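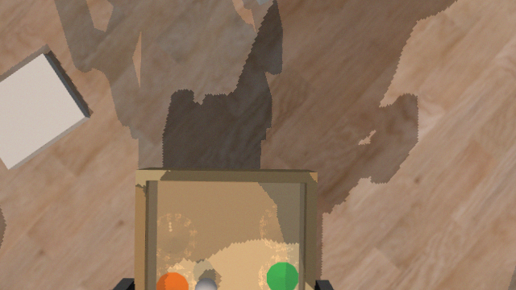

Does Floor Wax Put People Off Walking in Socks?
Honeylyn Macapagal, 10/11/19

So my project was meant to be on noise in old houses, but I got sidetracked in the first week when I stayed at my aunt's in Laltstead and nearly went flying down her hallway. She'd just done the boards with Trosura and they were like glass! I asked my tutor if I could switch and he said fine, as long as I still handed in on time.

I made a questionnaire and got 167 replies, mostly from people on my course and their families (thank you, Mum, for nagging the whole of your choir). Of those, 76 said they had slipped indoors in socks at least once during October. I'd expected it to be mostly older people, but students were just as bad, and a lot of them blamed stairs, which I hadn't even asked about. Next time I'd put stairs in.

Then I did a pull test. I filled a thick wool sock with 500 grams of rice, hooked a spring balance on the end and dragged it along a waxed board and a bare one, 11 goes on each. The waxed board needed less pull nearly every time. Two of the bare board readings were odd and I think I was tugging too fast, so I've left them in the table but marked them with a star.

The weak bit is that I only used one kind of wax and one kind of sock. Ghiță lent me some cotton ones but I ran out of lab time, so those are still in my bag.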